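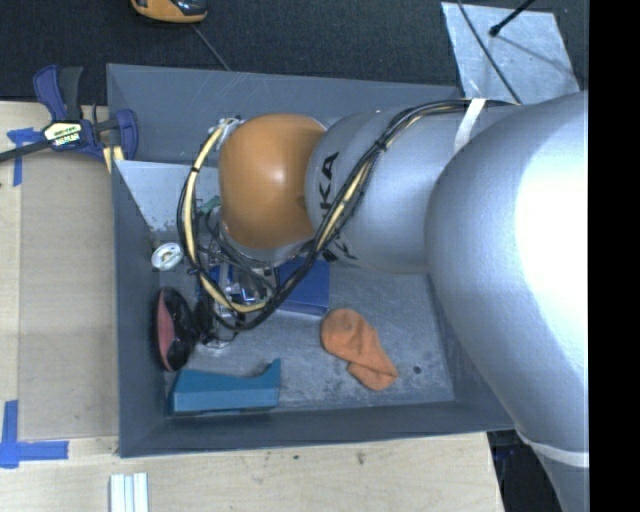 I've been riding the Willimau bus into Hedport for long enough to have opinions about every bench on the line, so you can imagine how I took the news that the route is changing. Starting in October, the 33 will stop going down Sutter Street and will swing out past the Follbridge instead. I found out from a sheet of paper taped inside the shelter, which I read twice with a coffee in one hand. The paper was a pale tan, about the shade of plain plywood, with small gray type, and I walked right by it the day before without noticing. So if you missed it too, don't feel bad!

Home > Local > Getting Around
4 min read
Sep 18, 2026

What's changing, as best I can tell after a morning on the phone with the transit office: buses will leave Willimau from the same spot by the post office and follow the same road as far as the feed store. From there they turn left toward the river, cross the Follbridge, and come into Hedport from the north side. The two stops on Sutter Street go away. In their place we get one new stop at the foot of the bridge and another by the clinic, and I know plenty of people who have been asking for a clinic stop since before I started writing this column.

The reason is the street itself. The water main under Sutter is old and the city wants to replace it, and it needs the road torn up to do that. The woman I talked to said the digging will go through the winter and that the bus could go back to its old route when the paving is done, or it could stay where it is. They're going to look at the rider numbers first. Last month the 33 carried 2,993 riders, and 551 of those got on or off at one of the Sutter stops. I'd have guessed more, but then I only see the morning crowd (which is the loud one).

I called Muammer Akgül, who runs the bakery across from the upper Sutter stop, because I buy a sesame ring from him more mornings than I should admit. He wasn't thrilled. "Half the people who come in before eight have one eye on the window, watching for the bus," he told me. "They buy something because they're standing there anyway." He's thinking about opening a little later once the digging starts and maybe setting up a table near the bridge stop if the city will let him. He had asked about a permit and hadn't heard back when we talked. I'd walk to the bridge for one of those sesame rings, for what it's worth.

On the other side of things, my neighbor is over the moon. She goes to the clinic every couple of weeks and right now she has to get off on Sutter and walk up that hill, the steep one with the bad sidewalk, and then wait at the bottom again afterward with no roof over her. The new stop will let her off at the door. She's already marked it on the kitchen calendar.

The ride is going to be longer. The office says the trip from end to end will take a few extra minutes, and I'd plan on a little more than that when the weather turns, given how slow traffic gets on the Follbridge with any ice on it. The first bus of the day will leave earlier to make up for it, so check the new timetable before you set your alarm. The fare stays the same and so do your passes. If you have one of the paper transfer books with Sutter printed on it, the drivers will keep taking those until they run out.

I did ask about the bench. There's a green one at the lower Sutter stop with a slat missing, and I've sat on it through a lot of bad weather and one very good paperback. The office didn't know what would become of it. Someone was going to ask someone and call me back.

If you want to say something about all this, there's a comment box on the counter at Hedport city hall, and the transit office is taking phone calls and letters through the end of the month. They told me they do read them. I'm going to write in and ask for a shelter at the bridge stop, seeing as the wind comes straight up the river there, and if a few of you want to ask for the same thing I wouldn't mind the company.

New timetables should be on the buses next week. The drivers have some already if you ask.

Contact the newsroom | Copyright 2026 | Back to top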